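Call for Participants: Open Day Helpers and Visitors, Jurkivent Robot Handling Lab, Ellstead

Posted 19 October 2023. Reference 2374.

The Jurkivent lab in Ellstead is holding an open day in March and is looking for people to take part. There are two ways to do this. You can come as a demonstration host, a short paid job, or you can sign up as a visitor and spend part of the day trying the work with us. Both are covered in this notice. Please read the part that applies to you before you write in.

About the open day

Jurkivent works on bin picking. A robot arm reaches into a bin, takes hold of one part out of several lying any which way, and moves it to another bin. Most of our work is done for small manufacturers who still have a person standing at a tote for a whole shift. The lab is normally closed to the public. We have opened it once before, for local school staff, and over 1000 people asked for the places we had. The next open day is longer and the groups are smaller.

The main demonstration runs at a bench in the front room. A host talks a group of 7 visitors through a picking run, answers questions, and then lets them set up the next one. Visitors place the blocks in the bin themselves. They can lay them flat, lean them on each other, or push them up against the sloped sides, where they are harder to get at. The arm then tries to clear the bin. It does not always manage, and hosts are expected to say so when it misses.

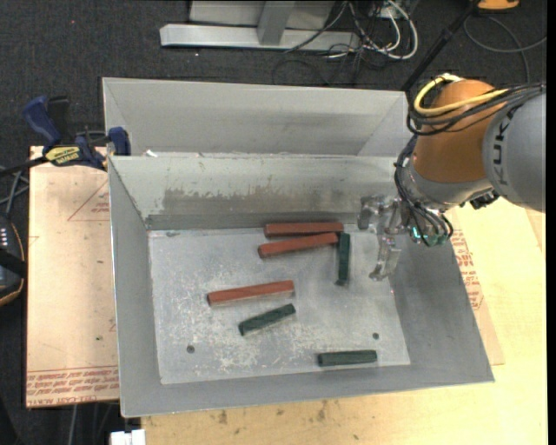

Each run is short. Between runs the host stops the arm, checks that it has come to rest, and opens the guard so the group can reset the blocks. There is a pause of a few minutes for questions before the next group moves up. A second table in the hallway has parts that customers have sent us over the years, including some we were never able to pick reliably. People tend to stay there longer than we plan for.

Part 1: Demonstration hosts (paid)

We need 4 hosts. The job covers two training sessions at the lab, one full rehearsal, and the open day itself. You will be paid by the hour for all of it, including training. The rate is in the information sheet, which we send to everyone who asks.

What you will do:

Greet each group and give the safety talk.
Start and stop picking runs from the operator panel.
Explain in everyday words what the arm is doing and where it is likely to have trouble.
Help visitors reset the blocks.
Keep the groups close to schedule.
Write down the questions you could not answer, so an engineer can follow up.

You do not need an engineering background. Hosts who have worked in shops, classrooms, museums or on a factory floor have all done well at this. You do need to be comfortable speaking to a small group and repeating the same talk many times in a day. You must be 18 or older and able to stand for most of a shift. A stool is available at the bench for anyone who would like one -- tell us ahead of time and we will set the panel lower.

You will not be asked to program the robot or repair anything. If a run stops with an error, you press stop, step back, and call the engineer on duty. An engineer will be in the room all day.

Hosts should wear closed shoes and have long hair tied back. No scarves, lanyards or loose sleeves at the bench. We provide safety glasses and a lab shirt.

Part 2: Visitors (unpaid, free of charge)

Visitor places are open to anyone aged 12 and up. Visitors under 16 must come with an adult, and the adult needs a place of their own. A visit includes the safety talk, the picking demonstration, a turn at setting up the bin, and time at the parts table.

At the end we ask visitors to fill in a short form about what was clear and what was not. This is the part that helps us most. The talk was rewritten twice after the last open day, mainly from comments on those forms. You can leave your name off if you prefer.

We would especially like to hear from people who pack, sort or load parts for a living. If that is your job, please say so when you sign up. One session is set aside for you, and it will go further into cycle times, damaged parts and what happens when a bin arrives badly filled. The Nowicki company in Arnunmont is sending a group from its packing line, and there is still space in the same session.

Access and practical points

The lab is on the ground floor with a level entrance. The front room has carpet, and cables near the equipment area are kept behind the barrier line. The arm makes some noise when it moves quickly, and the compressor in the next room can start without warning. If noise is a problem for you, ask for the first session, which we run at reduced speed.

Photos are fine from behind the barrier. Please do not photograph the customer parts table.

Parking is limited. The bus from Arnunmont stops across from the gate, and we suggest using it if you can.

How to apply

Host applicants should send a one-page letter with your experience of working with the public and any dates in March you cannot do. No resume is needed. Short-listed applicants will be invited to the lab for a 20-minute talk and a chance to see the bench running.

Visitors should send their name, the number of places wanted, ages of anyone under 16, and any access needs.

Send everything to Angharad Kemeys, Open Day Coordinator, Jurkivent, Ellstead, and quote reference 2374. Applications for the host jobs close at the end of January. Visitor places stay open until they are filled, and a waiting list will be kept after that.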